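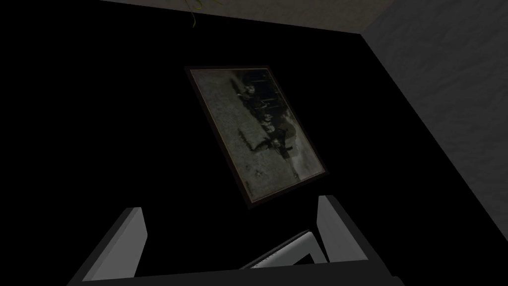 My job is looking after a robot that doesn't weigh anything. You couldn't bump into it, and it has never once needed a drop of oil. It lives inside a computer, in a pretend house with pretend walls and pretend furniture, and every morning I check that it's feeling all right!

Its name is Cumo. We built it here in Lovton, in a program called Sedach that works a bit like a video game (only with a lot more maths and no high scores, sorry). Cumo has two arms, and each arm ends in a gripper. A gripper is a robot's version of a hand. Ours has two flat fingers that slide apart and squeeze together, a bit like when you pinch a chip between your finger and thumb.

So what could go wrong with a robot made of numbers? Heaps! My first check is always the fingers. I tell them to open, then I tell them to close, and I watch both sides. They should move the same distance. One time I typed 87 where I meant 6, and one finger shot straight off the hand and through the ceiling. I laughed so much I had to put my tea down.

Next I do the joints. A joint is a place where an arm bends, like your elbow. I move them one at a time, nice and slow, and keep an eye out for wobbling. Wobbling usually means I've told the computer that a part is too light or a motor is too strong. Then I send the arms up high and bring them down again, to make sure they don't hit Cumo's own body on the way.
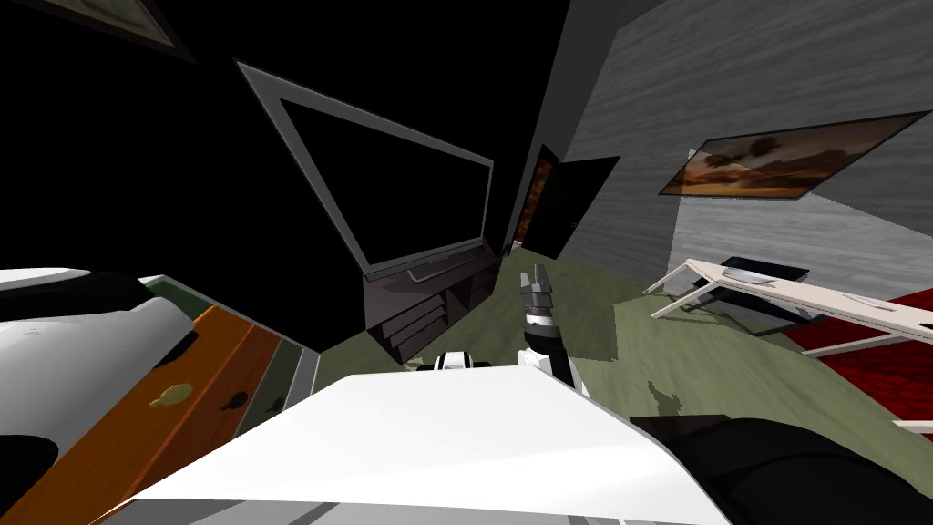

The house needs checking too. Every piece of furniture has an invisible skin around it called a collision shape, and that's what tells the computer "this bit is solid". If a table loses its skin, a robot arm will go through it like a ghost. I keep a list of 34 things to poke, and I poke every single one — tables, drawers, doors, the lot. A drawer handle is my favourite colour of trouble, by the way. They're so small that the fingers can slip right off if the skin is even a tiny bit wrong.

When something's broken, I don't get out a spanner. I open the file where that part is written down, change one number, save it and start the house up again. Just one number! If I changed five and the wobble stopped, I wouldn't know which one fixed it. My record is 24 restarts before lunch, all for one stubborn wrist. We named that wrist bug Lykkegaard, and it still has its own page in my notebook.

If you'd like to try being a robot fixer at home, hold your thumb and one finger out straight and use only those two to pick up a spoon. Now try a sock, and then a coin lying flat on the table. The coin took me ages.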